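Wovley Parallel Gripper Kit: Setup and Upkeep Review

Reviewed by Miroslava Dovhaniuk

The Wovley kit is a two-jaw electric gripper with a wrist camera bracket, a set of finger blanks and a torque driver. I fitted it to the arm in our harness sorting cell, where it replaced a Cilton pneumatic unit. It has now run 200 hours on twisted pairs and taped bundles.

Mounting

The flange pattern matched without an adapter. Four screws hold the body and two hold the camera bracket. The bracket slots allow too much travel, so scribe a line once the view is set. After one jaw swap I lost the alignment and spent a Saturday teaching the pick points again.

Grip setup

Force is set in percent. At 50 the jaws closed firmly on a thick bundle but marked the insulation on single pairs. We settled on separate recipes for the two. Have the fingers close just below the tape wrap. Higher up, the strands spread and the bundle rolls between the jaws.
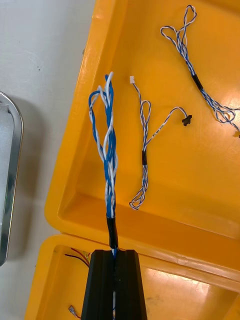 Trays

Blue and white harnesses go in the orange-yellow trays. Gloss is a problem for the camera: overhead light reflects off the floor and rims, and the vision software reads the bright patches as wire. Turning the lamp to a low angle cured most of it. Koval sells a matte liner that I have not tried.

Maintenance

Wipe the jaw faces every shift — tape adhesive builds up on them. Check the finger screws weekly. Ours had backed out slightly by day 7, and Fongchan Saengthong now puts medium threadlocker on every set. Grease the slide with the Stillar tube supplied. The manual gives no interval; we do it monthly.

Verdict

Good jaws, weak bracket, thin manual. I would buy it again for wire work and make my own bracket with dowel holes.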